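Slide 9 – Drinking enough on long shifts

Start with the question from February: who had a drink before noon? Wait for hands.

Thirst is a late signal, especially in dry office air. Coffee and tea count toward the total. So does soup.

Trirach staff get a 15 minute break mid-morning. Most of the Costari crew work straight through theirs – don't scold, just mention it.

Suggest a few mouthfuls every 30 minutes. Anyone on a fluid limit should follow their doctor's advice.

Leave two minutes for questions, then hand over to Min-kyu. 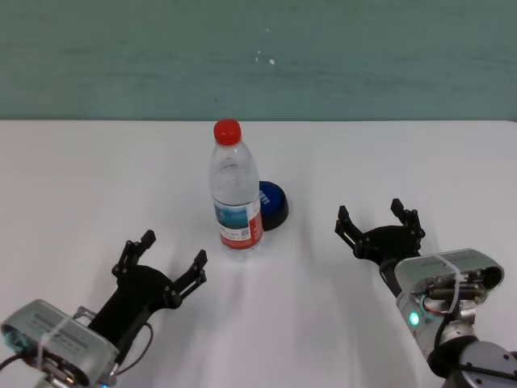 Setsuko Kubo asked whether the night crew could have the same break, as their tap is two floors down.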